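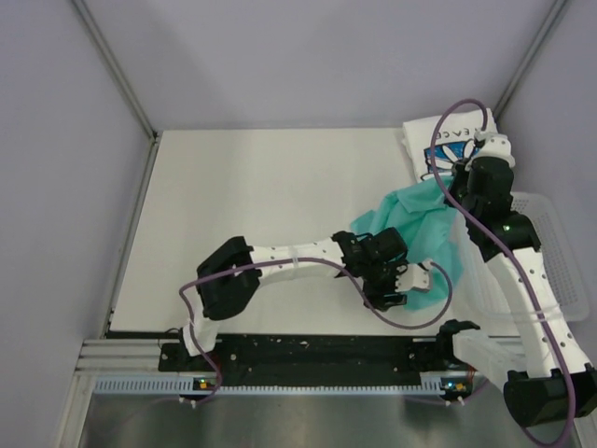 Figure 2. Two robot arms over a tabletop.

3.2 Participants and procedure

We recruited 115 adults through notices posted at two public libraries in Nestenholm. Of these, 87 completed both parts of the study and are included in the analysis below. Most of those who left did so before the second interview, and their answers on the intake form did not differ in any clear way from those of the people who stayed.

Each participant kept a sleep diary for three weeks in September, writing down bedtime, wake time and any naps. The diary form was adapted from Lambert and Rudd, with the item on caffeine split into morning and evening use. Entries made more than two days late were treated as missing.

Interviews were held by phone and followed a fixed list of questions. Two coders read the notes separately and settled differences by discussion. Shift workers were kept in the sample but are reported on their own in Section 4, as their bedtimes varied too much from week to week to be averaged with the rest.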